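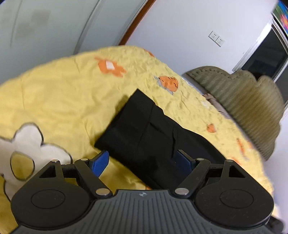

The Vollum Flat-Fold Board comes from Pretier, a small shop that thinks far too much about laundry. It weighs less than a hardback, hinges in two places and turns a heap of shirts into a stack you could show your mother-in-law. Pants are the harder test. A folded black garment with a seam down the middle, lying at a slant across the bed, is about as far as most of us get before dinner calls. The board was made for the stretch between that and the drawer.

Set it on any firm surface. A mattress will do, though it sulks a little in the middle. Lay the garment face down, flip left, flip right, flip up. Children pick it up in minutes and lose interest in slightly fewer.

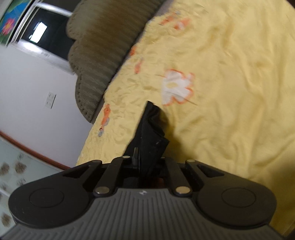 Black cloth, yellow sheet, one deep curved fold.

What you get
Folding board, slate gray
Hanging loop
Care card, written by Rajkumari Nigam, who has opinions on fitted sheets — all of them dark

Sizes
Regular, for shirts and pants
Dixit, for towels and anyone over six feet

Wipe clean with a damp cloth. Do not iron on it. Akash Maurya ironed on it, and his is now a different shape.

Orders placed before 3 p.m. ship the same day. Spare hinges are sold in packs of 2, part no. 283.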